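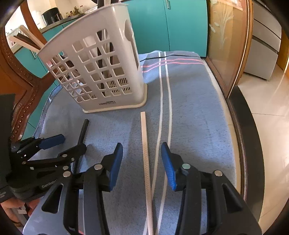 The Trarby hand-held gripper kit records paired two-handed tasks and is supplied as a left unit, a right unit and one Platix dock. This section covers the pick-and-store routine for long, thin objects, and assumes that both units have been charged and paired as set out in section 3. A suitable layout has an open-grid basket standing at the back of a cloth-covered surface, with sticks laid lengthwise in front of it and the open jaws set either side of the stick to be picked. Both blue pads should face each other squarely before the jaws are closed.

### 4.1 Preparing the surface

1. Cover the surface with a cloth or thin blanket. Smooth out folds in the working area.
2. Stand the basket at the far side, within reach of both units.
3. Lay out the sticks with their far ends towards the basket. Leave enough space between them for one finger of the jaw.
4. Start the Trukesix recorder and wait for the steady tone.

**Note:** Sticks of different colours and textures may be mixed in one session. Enter each type in the object list before recording.

### 4.2 Recording a pick

1. Open the jaws fully and lower the unit over the stick.
2. Close the jaws until both pads touch. Do not squeeze further — the linkage has no stop at the closed end.
3. Lift, turn the stick upright and place it in the basket.
4. Open the jaws and withdraw before starting the next pick.

**Caution:** Keep fingers and loose sleeves clear of the linkage pivots.
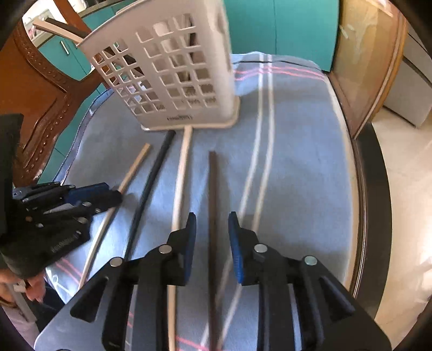

Each session holds up to 40 picks. If the recorder stops early, check the free space on the Platix dock; at least 24 GB is needed. A dropped stick need not end the session. Put it back on the cloth, mark the pick as failed and carry on.

### 4.3 Fault codes

| Code | Meaning | Action |
|---|---|---|
| 51 | Pads out of line | Refit both pads, then repeat 4.2 |
| 77 | Units not in step | Dock both units and pair again |

If code 77 returns after pairing, send the session log to Shenoy support, marked for Ilango Krishnan. Pads ordered before January have the older clip and must be changed as a pair.

Section checked by Brigitta Imhof, 2nd November.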